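Speaker notes – the picture-hanging fault
Britedby meetup, short slot

OK, hi everyone. I'm Karla Cortés, I do gripper control at Mivetti, and I've got 16 minutes to tell you how we lost an arm's sense of where the wall was. (Pause. Let them settle.)

The job was framed pictures, all in simulation, and thank goodness for that! Run 27 was the one that scared us.

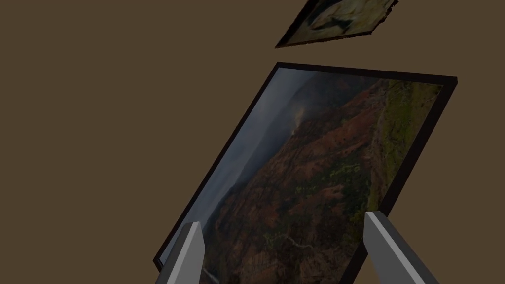 So the planner thought it had 400 millimeters of clearance to the wall. It had a lot less. One transform was left over from the old Cesport mount, and the wrist was working off a tilt we'd fixed back in August – well, fixed in one config file out of two.

Ask the room: who checks both? (Wait for hands. Be nice.)

Now the part I'm less proud of. The force limit should have stopped it, and I'd turned the limit off to chase a different bug. 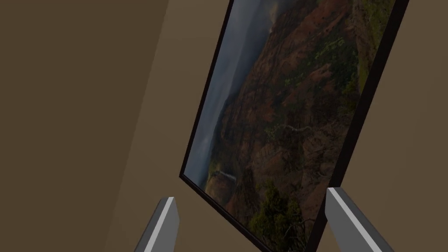 Erlinda Evangelista found it in the logs, error 1001, which I'd been filtering out because it was noisy. Thank you, Erlinda!

What we changed: the limit can't be switched off from my laptop anymore, and the arm won't move if the two configs disagree.

Skip the Esquivel story if I'm running long. Questions, then coffee.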